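4.2 What counts as a tidy table

Much of the advice on shared tables in offices and canteens rests on a claim we find hard to accept as it stands: that a clear surface keeps itself clear. Jansen and Declercq put it most strongly, and the Olden handbook repeats it almost word for word. The evidence given is a survey of 652 tables, in which those with nothing left on them at noon were also the least cluttered by evening. This may only show that some tables are used less than others.

Part of the trouble is the word "clear". Pale wood with a visible grain, as in Figure 3a, does not show every mark equally well. Where light bounces off a smooth finish the grain is washed out, and a rater looking at that patch could easily miss a faint ring or a smear. The survey's raters scored each table from one standing position, and we doubt that their scores for cleanliness mean much.

Figure 3. (a) Light wooden tabletop, with glare.

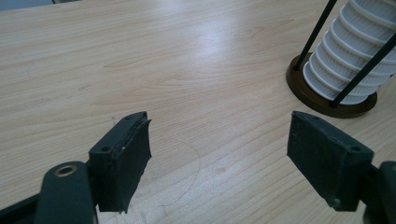 4.3 Cups and their holders

The second claim is that giving an object a fixed place reduces mess. Paper cups are the usual test case, being light, cheap and easily knocked over. A wire holder with a round base, standing on the table itself, keeps a tall nested stack upright and takes up little room (Figure 3b). So much seems fair. It says nothing, however, about the cup once it has left the stack.

Our own counts from the Prurnum building give little comfort here. Over 17 working days in February, 600 cups were taken from holders of this sort, and we could find no link between the position of the holder and the number of cups left standing on tables afterwards. Moving it nearer the bin made no difference that we would care to defend. People also put used cups back on top of the stack – a habit the Olden handbook does not mention at all.

(b) Paper cups nested in a black wire holder, with one cup held on its side at the right.
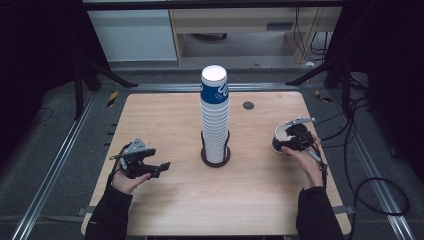

Hertta Pelkonen objected, on reading a draft of this section, that we were asking too much of a holder. Its job, in her view, is to keep clean cups clean, and the used ones are a matter for whoever places the bins. We accept the first half of this. The second is harder to square with the handbook, which recommends holders under the heading "Less litter".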